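From: Rafferty Strickland
To: home-automation-talk list
Date: Oct 26, 2018
Subject: Re: [hat] Is anyone's machine doing real chores yet?

Imelda Ignacio wrote:
> Every year around the holidays my brother-in-law tells me I'll have a robot
> in my kitchen by next year. It's been a while now. I have a dishwasher and a
> vacuum that gets stuck under the couch. So I'm asking the people on this list
> who play with arms and grippers: what can one of these things do in a kitchen
> today, with no one helping it? I don't mean the trade show stuff. I mean could
> it pick over my beans before I soak them? My mother gave that job to the
> six-year-old, so how hard can it be?
>
> Imelda

Hi Imelda, hi all,

Oh, you picked a good one. I laughed when I read "pick over my beans" because that is pretty much what has been eating my evenings lately, and I was going to keep quiet about it until I had something to brag about. I don't, so you get the honest report instead.

Short answer: no, not yet. Longer answer follows, get a coffee.

The six-year-old has a huge head start on us. Give a kid a mixed pile and say "big red ones here, little green ones there" and you can walk away (well, until they get bored and start flicking them at the dog). For a two-finger gripper, the big red ones and the little green ones are almost two separate jobs. A kidney bean is something you can grab. It's slippery and it likes to squirt out sideways if you close on the curved end, but there's enough of it to get hold of. A mung bean is so small that the fingertips touch the table before they touch the bean. You either scrape the table or you close on air, and I have done plenty of both.

I ran 60 tries on single kidney beans, spread out nicely, nothing touching. 33 of them ended up in the bowl. I was pretty pleased with that! Then I did the same with mung beans and I'm not going to tell you the number. Flor Mamani, who knows a lot more about this than I do, told me to quit pinching and start sweeping, and she's right. People don't pick up mung beans one at a time either, we push them over the edge of the table with the side of a hand.

So the thing to try is a tool. Let the gripper hold something long and a bit forgiving and use that to push the small stuff around. Holding a thing is what grippers are good at, it's the letting go and picking up again that kills you. 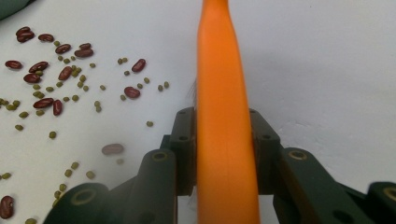
Kidney beans, mung beans, and the orange thing in the grip.

Now the trouble moves somewhere else, of course. With a long piece held between flat plates, any push out near the far end wants to twist it in the grip. Squeeze harder and it twists less, but then anything soft gets mashed. And the fingers block a good chunk of the table from view, so whatever is right next to them you're guessing at. I spent a whole evening chasing one bean I had already pushed behind a finger.

Then there's the seeing part. Spread-out beans are fine. Two kidney beans leaning on each other come back as one weird long bean, and the software confidently heads for the middle of it, where there's nothing good to hold. Edith Tello wrote a little routine that nudges a clump first and looks again, and that helped more than any of the clever things I tried. Thanks Edith, and tell Nilton I still have his power supply.

As for stuff you can buy, I know people will ask. I borrowed a Plimeck for a couple of weeks. Nice hardware, and the demo is lovely as long as you use the blocks that come with it. The Fusico people quoted me $2000 for a sorting add-on and when I asked about dry beans they wanted to know if I could use larger beans. I'm not kidding. Brudix never wrote back. If anybody here has had better luck with any of them I'd love to hear it, because I may be doing it all wrong.

To be fair, shops are a different story. Flor says the packing place outside Cáceres has had machines sorting beans for ages, but those drop them past a sensor and blow the bad ones out with a puff of air. Works great, and it's the size of a garage. Nothing in it has fingers. I think that's where your brother-in-law gets mixed up: the job has been automated, just with no robot anywhere in it.

Next up for me is a wider pusher for the mungs, with pinching kept for the kidney beans only, and then another run in December. If I get anywhere I'll post it. In the meantime my mother-in-law, who is 71, can do a pound of beans in the time it takes my setup to start up and find its home position.

Imelda, what do you look for when you pick yours over? Just stones, or do you pull the split and wrinkled ones too? Stones I haven't even thought about.

Rafferty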